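We use cookies to remember your preferences and count visits. Accept all | Manage settings

Review: the Memon two-finger gripper, after a summer of use

I wanted to like the Memon from the moment it came out of its box, and for the most part I still do. It arrived in June, went onto our small arm with four bolts and was picking up cups before the kettle had boiled (ours is a slow kettle, mind you). The black linkage fingers are stiff and close squarely, and the Simimov software that comes with it is pleasant enough once you find the menus.

The trouble is with the pivots. After 512 cycles the left finger began to lag behind the right, only slightly, and then one afternoon it stopped halfway and let a full beaker go. The pivot bolt had backed out. I tightened it, felt rather pleased with myself, and had the same fault again 80 cycles later. Worse, the controller reported a good grip both times.
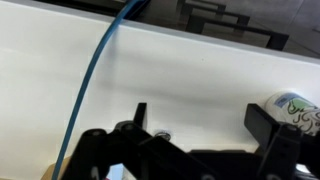 Can you carry on using it once a pivot bolt has worked loose? Only after you have cut the power, refitted the bolt with thread lock and run it empty for a while, and even then I would keep your hands well clear.

Novovby, who sell it over here, were kind on the telephone and posted a new set of bolts, though they took 12 days to come. With those in, and a dab of thread lock, it has behaved itself – I do still check the joints every morning, which I never had to do with my old Remham.

For light work, a lovely thing at a fair price. For anything heavy or breakable, I'd wait until they sort out the grip sensing. 6 out of 10 from me, and I'd gladly come back and add a point or two.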